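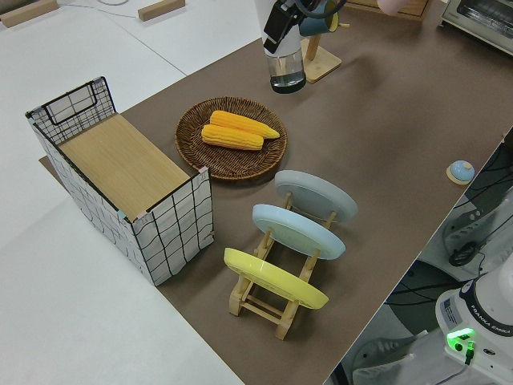 Kutirico, the transport engineering company, has started work on an elevated cable line that will connect the port district of Akpan with the railway station on the hill. The line will carry people in the daytime and small freight at night, in closed cabins that leave every 11 seconds at the busiest hours. Freight is the part that the market sellers were asking for. Today a seller who brings food up from the port, even something as simple as yellow corn cobs for a round wicker tray, must share the only road with buses and trucks. According to Ruth Valderrama, who leads the project for Kutirico, the trip by road can take more than one hour in the morning.

The first section will be 1,377 meters long and will have three stations. The design of the stations was given to the architecture office Kustent, and the cabins will be built by Semivex. Each station has an open ground floor, so that people can still walk below it to the harbor – this was a condition of the district council.

"We did not want a big wall between the neighborhood and the water," said Kelechi Isah, the lead architect at Kustent. "The stations stand on few columns, and the roof is light."

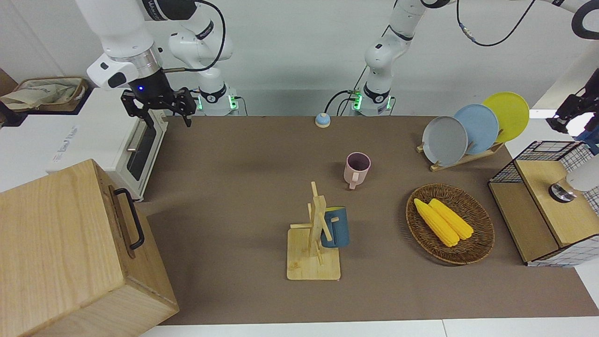

Will the line replace the buses? The buses will stay on all present routes, but two of them will be extended to stop at the new lower station.

Not everybody is satisfied. Cecilia Quaye, who speaks for the residents of the upper streets, said that 1,064 people have signed a letter about noise from the night freight. Kutirico answered that the cabins will run at lower speed after 10 p.m., and that it will publish the sound measurements from its test track in May.

Construction of the towers will give work to roughly 200 people. The price of a ticket is not decided yet.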